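Equipment Planning for a Shared Kitchen Robot
Project report, second-year group

Group members: Ylva Dahlgren, Bonifacio Tejada, Trinidad Escobar
Supervisor: Montserrat Bravo

3. What the quotes leave out

We were asked to work out what the department would need to buy to run kitchen tasks on a two-armed mobile robot for one academic year. We had two quotes to compare, one from Trendora and one from Pridik. Both came with a summary page, and both summary pages made the job look easier than it is.

Trendora sells the robot with its grippers, a charger and something called a "ready room package". We asked what was in the package and got back a brochure. Pridik lists parts one by one, which we preferred, but leaves out delivery and training. Neither firm would tell us how long gripper fingertips last under daily use. The Trendora rep said "a long time". We have put down 13 spare sets for the year, and that is a guess.

Ylva wanted to give the two quotes marks out of ten in a table. We tried it and dropped it. The marks changed depending on who filled them in, and a table would have made our opinions look like measurements.

4. The room

Most of our arguments were about the room. The brief we were given treats it as free, on the grounds that the department has it already. We don't agree. A robot that works at a sink and counter needs power, a clear way to drive up, and cables that stay out from under its base. Fixing that costs money, and it has to come out of somebody's budget line. 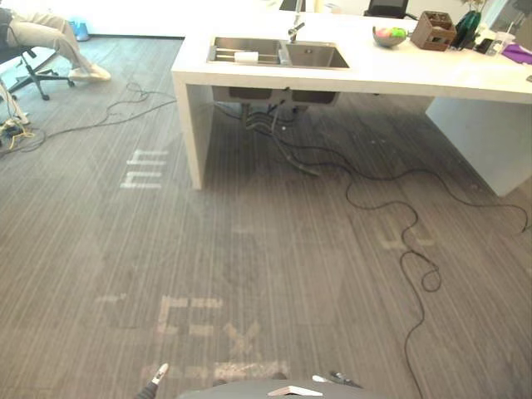 Floor cable covers are cheap per metre, but a cover is also a bump, and the Pridik data sheet doesn't say what height of bump the base can cross. We emailed in January and are still waiting. Trendora does give a height, measured on hard flooring. Carpet isn't mentioned anywhere. Until someone tests it we would not order covers at all, and would pay to have the power brought in from above or along the wall.

Plumbing is the other gap. If water is to be used in the tasks, somebody has to say what happens when it gets on the gripper. The Trendora warranty has one sentence on liquids and we read it four times without agreeing on what it means. Adoración Iglesias in the purchasing office read it too and thought it meant we would pay.

5. What we recommend

Do not buy the ready room package. Bonifacio priced the parts we think are in it from ordinary suppliers and came out well below, though he had to assume the contents, so treat this with care.

Do not sign for a service contract in the first year. The Cifuentes lab at Pernport has one and told us they used it twice, both times for software updates that could have been done over the phone.

Set aside a separate sum for the room before choosing a robot. If there is not enough money for both, we would put the robot off.

6. Weak points in this report

We have only seen one robot working. Our spares figures come from one conversation and a lot of guessing. Trindad's section on staff time (Appendix B) assumes that whoever is trained stays for the whole year, and Montserrat has already pointed out that this is unlikely.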